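Fouad Karaki
26 June 2026

1/ Finished comparing water meter readings for the Rolmont building. In May the main meter showed 2147 cubic meters. The unit meters added up to 1108. That gap is too large for meter error.

2/ First check was the read dates. Husden reads the main on the last day of the month, Vidal reads the units whenever they get access.

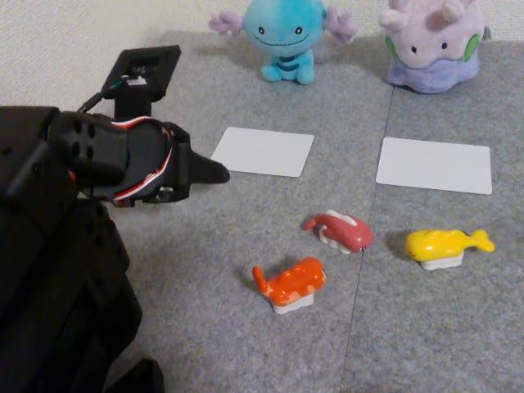

3/ Lining up the dates closed very little of it. Next suspect was the irrigation line - it branches off before the unit meters and has no meter of its own.

4/ Shut the irrigation valve overnight. Flow on the main dropped from 70 liters an hour to 57.
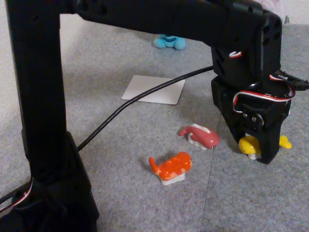
5/ So most of the night flow is somewhere else. Pressure test on the riser is next.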